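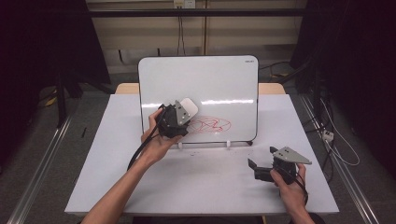 Skimstead's Live One, and why I'm not buying the "live" part

Feb 22, 2022

I have now played the new Skimstead album all the way through twice, once in the car and once on decent headphones, and I still don't believe it was recorded in one night. The sleeve says it was. So does the label, Momwood, in an email that used the word "raw" four times before I stopped reading.

I was at the Bickerstaff for that show. I paid for my own ticket and stood by the left-hand speakers all night, where you can't hear the keyboards. It was a good gig, and I said so to anyone who asked. But I remember Sandra Lightfoot stopping the second song after one verse because her in-ear monitor had died. She walked off, came back, told a long story about a ferry and started over. On the album the second song goes straight through without a scratch, and the ferry story has gone missing.

Fine, people edit. Nobody wants to hear a singer asking for a new battery pack. My trouble is with the rest of it. The record runs 77 minutes and I counted eight songs where the backing vocals are thicker than three people can make them. Barry Hebden was singing that night with a cold you could hear from the parking lot. On the record he sounds like he just got back from two weeks at the beach.
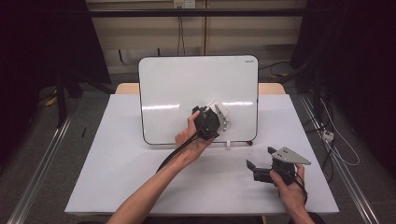 The crowd is the giveaway

The Bickerstaff holds 2268 people when it's full, and it was not full. The balcony was closed. I'd call it a friendly crowd, a bit slow to warm up, and very quiet during "Plolholm" because it was new and none of us knew it yet. So who are all these folks singing along with every word of it on track five? They even come in on time after the key change. I didn't know there was a key change until it happened.

I've heard the usual defense, which is that every live album since the seventies has been fixed up afterward. Probably true. I own plenty of them and I like most of them. Then put it on the sleeve, in small letters if you have to: "additional vocals recorded later." I wouldn't think any less of the band. What gets me is being sold the deluxe vinyl set at $100 on the strength of one magical evening, with a numbered certificate saying so. A certificate of what, exactly?

For the record, I think the guitar parts are real. There's a wrong chord at the end of "Lantern Street" that I remember wincing at, and it's still in there. It's my favorite moment on the whole thing. The drums could go either way.

I put most of this on the fan forum last week, expecting to get yelled at. 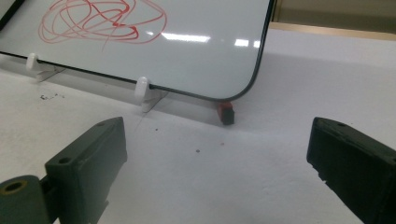
Dorothy Fairclough replied that she'd been up front that night and the crowd was a lot louder there than I was making out, although even she couldn't remember anybody singing along to "Plolholm." She also pointed out that the audience mics hang over the front rows, so of course the record sounds fuller than it did from my spot by the wall. I'll give her that one. It doesn't explain Barry's cold.

She has ordered the vinyl. I've asked her to read me the small print when it comes.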